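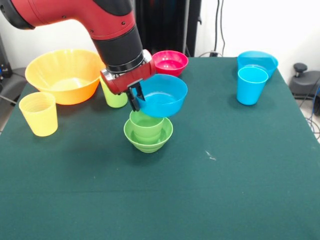

Green bowl and cup on the cloth, blue bowl held just above.

Filed under: Kitchen Scales – Set-up and First Use

Section 2: Setting up your Fjeld scale

I've set up more of these than I care to admit (my own, my mother's, and the one Ridwan Liem bought and left in its box until October), so let's get you weighing flour as fast as we can!

1. Slide open the battery door on the underside and pull out the little paper tab. If you ordered the Daltia battery pack, clip it in with the label facing you.

2. Put the scale on a hard, level counter. Mine sits next to the bread bin. Folded towels and padded mats will make the numbers wander, so keep those for drying dishes.

3. Press the power button once and wait for the zero. It takes a moment – don't lean on the plate while it's thinking.

4. Hold down UNIT until you see grams or ounces, whichever you cook in. I use grams for baking and ounces for everything my aunt taught me.

Note: the scale remembers your choice after it switches off, but it forgets when you change the batteries.

Now for the calibration, which sounds scarier than it is. You need the 100 gram weight from the foam tray.

5. With nothing on the plate, hold ZERO until CAL shows up.

6. Set the weight in the middle and let go. When the screen says OK, take it off again. 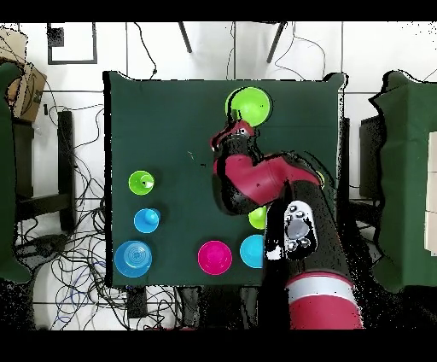
If you get ERR instead, switch off, go back to step 5 and try it once more. Kacper Kubiak, who wrote the first version of this guide, found that a fan running nearby was enough to upset his, and I've had the same trouble with an open window.

Caution: the most this scale can take is 2000 grams, and that includes whatever you're weighing in. A big stoneware bowl eats up a lot of that before you've added a thing! Light plastic is much kinder to it.

7. To weigh into a bowl, put the bowl on first, tap ZERO, then add your ingredient. Tap ZERO again before the next one. I do a whole pancake batter this way and only wash one bowl.

Note: the screen goes dark after 90 seconds if you don't touch anything. Your zero goes with it, so sift the flour before you start.

Caution: wipe the plate with a damp cloth and never put it under the tap. Lids and liners from the older Drotano model don't fit this one, so please don't force them on.

Cleaning and storage are in Section 3.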